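Teaching by hand or by remote for cloth work – what do you use?

Forum: Robot Arms and Grippers > Teaching and Demonstration
9 replies

g_wiegand
Hello all. I work in a small shop in Sestcombe where we make covers and curtains, and since October I try to teach an arm to handle fabric sheets. The job is simple for a person: take the sheet near the hem, lift it, bring it over a rail, let go. I have two ways to show it to the robot. First way, I hold the arm by the wrist and move it myself (gravity compensation on). Second way, I use a leader arm and stand two meters away. I recorded 41 demonstrations by hand and the result is poor. The arm goes to the right area but closes the fingers too early. Should I record more, or should I change the method? Thank you for any advice.

Gunther

pell_mell
Change the method. When you push the arm by hand, your own arm and sleeve are in the wrist camera in half of the recordings. The policy learns your sleeve. With the leader arm you are out of the picture, mostly, and the robot sees in training what it will see later.

oddbearing
I don't agree with this. For cloth you need to feel it. Through the leader arm I feel nothing, so I squeeze too much and pull too late. By hand I notice when the fabric starts to drag, and I slow down without thinking. My hand-guided demos are slower but much cleaner.

pell_mell
You feel the cloth plus the friction of six joints plus the weight of the gripper. I doubt this is feeling the cloth.

oddbearing
Come and try it :) It is more than you think, if the compensation is tuned well. Gunther, is yours tuned with the gripper mounted? Many people tune it with the bare flange and then the wrist hangs down a little all the time.

g_wiegand
It was tuned with the old gripper, which was lighter. So this may be one problem. I will repeat it.

hkasten
We did both ways at Hinrichs, for folding and for hanging. My opinion is that 41 is too few in any case. We had nothing useful before 300, and the big step came when we stopped making all the demonstrations perfect. Put in some where you miss the hem, open again, and make a second try. Otherwise the robot has never seen how to come back from a mistake, and it does exactly what you describe: closes on air and continues as if everything is fine.

Hartmut Kasten

tallow
Question for Hartmut: do you keep the failed ones in the same set, or do you mark them?

hkasten
Same set, if the demonstration finishes with success. If it ends with the sheet on the floor, I delete it. I know people who keep also these with a label, but for us it brought only confusion.

g_wiegand
I have repeated the tuning and made 13 new demonstrations with the leader arm, to compare. The wrist view is from the approach, with the open fingers a little under the hem. From here I have to decide how far to go in before I close. When I look only at this view, I find it difficult to judge the depth. The cloth is one gray surface and it gives me very little to measure with. Standing beside the arm it was easy.

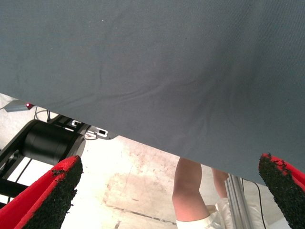 tallow says the depth problem will stay as long as the approach is different each time, and that the operator should pick one angle to the hem and keep to it for the first hundred or so. Variation in where the sheet hangs is good, variation in your own habits is bad.

oddbearing
Quoting tallow's message from the chat because it was lost here, sorry, that was me. I agree with the angle. But look at what Gunther writes: "standing beside the arm it was easy". This is my whole argument!

pell_mell
It was easy for Gunther. The policy has no eyes beside the arm. If he can't do the task from the wrist view, why should the robot? I would drive from the camera view only, until it works, and if it never works then add a second camera from the side.

hkasten
Here I am with pell_mell, at least for the second camera. Place it low, so it sees the hem and the finger tips together. And close slowly. We lowered the closing speed in the demonstrations and the early closing became much less frequent.

g_wiegand
Thank you both. I have a spare camera and will fix it low on the left side. Then I do the next set with leader arm, one angle, slow closing. If the result is still bad, I go back to hand guiding and oddbearing may laugh at me.

oddbearing
I will laugh only a little. Please post the success rate for both, with the same sheet if you can.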